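Nullby Table Catalog Records
README and data card, release 12

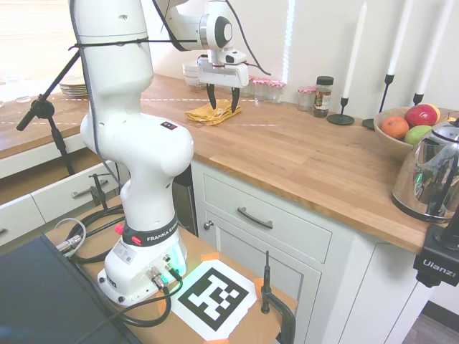 Robot arm at a butcher-block counter, mustard-yellow cloth folded under the gripper.

Maintainer: Leokadia Stępień
Schema and unit conversion: Hrefna Bech
Last edited: 2020-04-27

Summary

Nullby is a flat-file set of product records for folding and knock-down tables sold for event rental, catering and small-venue use. It holds 595 records, one per sellable item. A tabletop offered in two finishes is two records if the finishes have separate item codes, and one record if they share a code. Prices are left out. Stock levels are left out.

The records were typed in from the printed and web catalogs of three suppliers: Hilell, Hordiienko and Busonano. Each supplier lists sizes differently, and most of the work in this release went into putting them on the same footing. The original wording is kept next to every converted value, so a reader who disagrees with a conversion can redo it.

Files

tables.csv — main file, one row per item
bases.csv — column, trestle and wishbone bases that are sold apart from a top
fits.csv — pairs of top and base that the supplier lists as compatible
notes.txt — free text carried over from the catalogs, keyed by item code
units.txt — conversion rules, in the order they are applied
changes.txt — changes by release

All files are UTF-8 with Unix line endings. The CSV files use a comma separator and a period for the decimal. Fields that contain a comma or an inch mark are quoted, and an inch mark inside a quoted field is doubled. Some spreadsheet programs get the doubled mark wrong on import. If the size_text column comes in shifted one cell to the right, set the text qualifier to the double quote by hand.

Fields in tables.csv

item_code: Supplier code, with a one-letter prefix. L is Hilell, H is Hordiienko, B is Busonano. Leading zeros are significant.

shape: round, square, rect, half, quarter, serpentine. Half and quarter refer to parts of a round.

size_text: Size exactly as printed, including typing errors.

length_mm, width_mm: Outer size of the top, edge banding included. For round tops both fields hold the diameter. For serpentine tops length_mm is the outer arc chord and width_mm is the depth of the top.

height_mm: Floor to upper surface. Blank if the base is adjustable.

height_set: Preset heights for adjustable bases, in millimeters, lowest first, separated by a semicolon. Blank if the height is fixed.

top_mm: Thickness of the top. Blank in all Busonano records, because that catalog gives only a core type.

edge: Edge treatment as one of tmold, band, bullnose, metal, none, unknown.

weight_kg: Weight of the item without packaging where the supplier says so. See Known problems.

fold: center, leg, knockdown, none. An item that both folds in the middle and has folding legs is coded center.

seats_min, seats_max: Seating range as claimed by the supplier. No check was made against any standard.

stack_max: Largest stack on the supplier's own cart. Blank if no cart is sold for the item.

Units

Hilell prints inches and pounds. Hordiienko prints centimeters and kilograms. Busonano prints both, and the two do not always agree. Where they disagree, the metric figure is used and the row is marked 1 in the field unit_conflict.

Inches are multiplied by 25.4 and rounded to the nearest millimeter. Pounds are multiplied by 0.4536 and rounded to one decimal place. Centimeters are multiplied by 10 with no rounding. Nominal sizes are not corrected to measured sizes. A 60" round is recorded as 1524 even though several makers cut it slightly under to fit their carts.

Fractions are converted before multiplying. A size printed as 29-1/2 is read as 29.5. Earlier releases read the hyphen as a range in some rows and stored the lower number only. Those rows are fixed and listed in changes.txt.

Fits

A row in fits.csv means the supplier lists the pair. A missing row means the supplier does not list it, and says nothing about whether the parts will bolt together. Bolt patterns are given where printed. Hordiienko changed the plate on its heavy column base in February and kept the old item code. Tops listed for the old plate carry plate = a, tops listed for the new plate carry plate = b. The longest top in the set, length_mm = 1900, is listed for plate b only.

Known problems

Weights are the weakest field. Hilell gives shipping weight for knock-down items and net weight for everything else, with no mark to tell them apart. The field weight_basis is set to ship, net or unknown, and unknown should be expected for most adjustable items.

Color names are not harmonized. Walnut from one supplier and dark walnut from another may or may not be close. Use the supplier's sample chips.

Seating claims count end seats in some catalogs and leave them out in others. Comparing seats_max across suppliers is not advised.

Serpentine tops from Busonano were entered from a drawing with no scale. Treat width_mm for these rows as a guide and check before ordering linens.

The field edge reads unknown where the catalog text and the catalog photo contradict each other.

Checks

Each row was entered once by Stępień and checked against the catalog page by Bech. Differences were settled by going back to the page. The script check_rows.py tests that every item code in fits.csv exists in tables.csv or bases.csv, that height_mm and height_set are never both filled, and that seats_min is not above seats_max. It prints the failing rows and exits with status 1. It does not change any file.

Not covered

Chairs, carts, linens, stage decks and dance floor panels. Outdoor picnic tables with attached benches were in the first release and have been dropped. Their codes are kept in changes.txt and will not be used again.

Use

The converted values and the file layout may be copied and changed with credit to the Nullby record set and the release number. The text in size_text and notes.txt is quoted from supplier catalogs and stays under the suppliers' terms.

Corrections

Send the item code, the field name, the value you believe is right and the catalog page it comes from. Corrections without a page reference are held until the next catalog arrives. Measurements taken from a table in hand are welcome and go into notes.txt with the word measured in front. They do not replace the printed value.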